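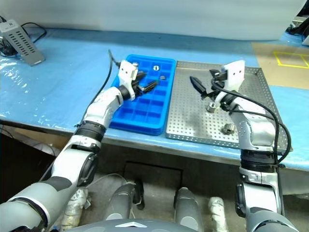
Ticket 943: left gripper drops or skews small parts on the tray transfer
Opened by: Nazmiye Avcı
Status: open, workaround in place
Bench: Mikance build, shared workshop

The left arm loses its grip on small cylindrical parts when it works between the metal tray and the blue compartment tray. The right arm runs the same routine mirrored and does not do it. Parts either slip out on the way up or rotate in the fingers and come down across the cell walls. The black cylinder at the left fingers is at that sort of angle, diagonal across the upper cells, and a part at that angle will not seat in a compartment. The ring and the small gray piece in the upper compartments are not part of this ticket.

Setup
Both arms on the stock Calard controller, no changes to the firmware. Fingers are the printed set, black, same file on both sides. Plastic sheeting on the bench under both trays. Transfer program is the one saved as tray_b, 12 moves per part.

Log

Entry 1
Ran tray_b on the left arm only. First parts fine, then one rotated in the fingers during the lift. Stopped the program by hand. No fault shown on the controller.

Entry 2
Cleaned the finger pads with alcohol and let them dry. Same result. Swapped the left and right finger sets. The problem stayed with the left arm, so the fingers are ruled out.

Entry 3
Checked the cable on the left gripper. It goes up from the side of the arm and over the top of the gripper head. With the wrist turned all the way in, the cable goes tight before the joint reaches its limit. Unclipped it, gave it more slack, clipped it again. Fewer drops, but it still happens.

Entry 4
Logged grip force at the close command. Right arm reports 94 on every close. Left arm reports the same number on most closes and then a lower one after a long run. Power cycled the left gripper and the number came back. Let it sit with the arm parked and it also came back, only slower. Looks like heat or supply voltage. Have not measured either one yet.

Entry 5
Moved the left gripper to the spare output on the supply. No drops in a short run. I would not call that a fix, the run was too short to get to the point where it usually starts.

Entry 6, 2023-08-03
Long run on the spare output. Two parts rotated near the end, none dropped. Force reading went down again but later than before. Put the left arm at half speed for the lift and raised the approach height so a skewed part clears the cell walls.

Workaround
Run the left arm at half speed on moves 4 to 7. Stop and park it between trays. Please do not change the wrist angle in tray_b, the cable slack is set for the current one.

To do
Measure voltage at the left gripper connector under load.
Check the crimp on the same connector. Van den Broek has the right pins, order placed, not here yet.
Put the spare finger sets back on the Skadis board, left hook, so they do not get mixed with the old ones.
Repeat the long run after the new crimp and add the force log to this ticket.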